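窓ガラス清掃の手順書を改訂、室内側は乾拭きを標準に　ブリト集合住宅管理
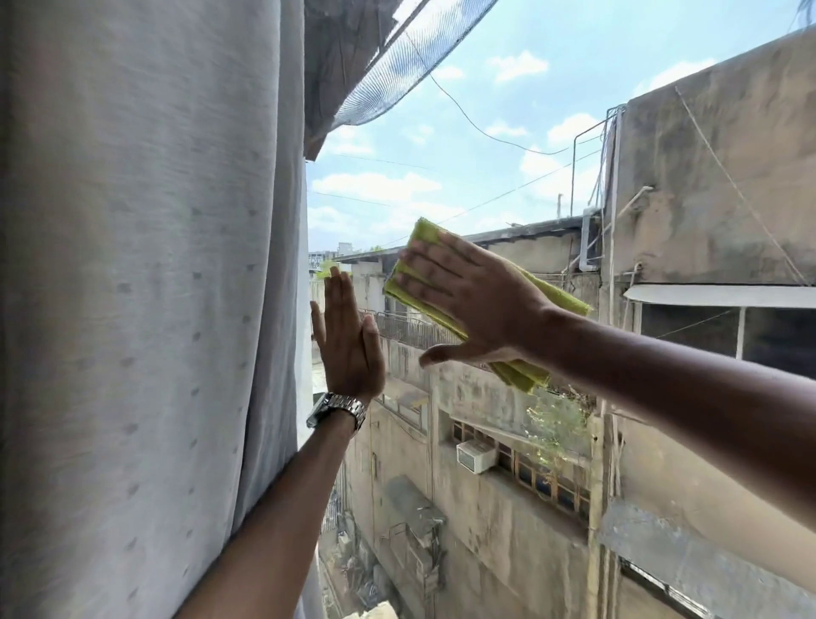

ラスターソープ、2022年10月7日

集合住宅の管理を手がけるブリト（Brito）は、居室の窓ガラス清掃に関する手順書を改訂し、管理下の2,398戸に適用すると発表した。対象は居室の室内側ガラス面で、共用部の窓と外側のガラス面は従来の手順を維持する。

改訂版では、室内側の日常清掃をマイクロファイバークロスによる乾拭きとし、洗剤の使用は油分の付着が認められる場合に限定した。クロスは層状に折り畳み、指を広げた手のひら全体で面を押さえる。指先だけで押すと圧力が偏り、筋状の拭き残しが生じやすい。拭き取りは上端から水平方向に進め、折り返しごとに前の列と重ねる。一面が終わるたびに畳み直し、未使用の面を出す。

縁のほつれたクロスについては、繊維くずがガラスに残らないことを確認したうえで使用を認める。洗濯時に柔軟剤は使わない。吸水性の低下を防ぐための措置で、既存の備品にも同じ扱いを適用する。

カーテンのある窓では、作業前に生地を片側へ寄せ、ガラスとの間に隙間を確保する。腕時計や指輪などの金属製品は、外してから作業することが望ましいとした。空いた手をガラスに添えた場合は指紋が残るため、最後にその箇所を拭く。仕上がりの確認は正面と斜めの2方向から行い、空を背景にした明るい部分と、向かいのコンクリート壁が見える暗い部分の双方を点検する。

建物の間隔が狭い区画では、窓の外に網やロープ、ケーブルが張られている例がある。改訂版は、これらに触れる作業や窓から身を乗り出す作業を室内清掃の範囲から除外した。外側の汚れは管理窓口に連絡し、別途手配する。

手順書を担当したリーズ・ゴーティエ氏は「旧版は洗剤の希釈に関する記述が多く、クロスの持ち方と畳み方の記載が不足していた」と説明している。クロスは初回分として700枚を用意し、オンディア地区の254戸から配布を始める。残る住戸への配布日程は、10月中に各棟の掲示板で案内する。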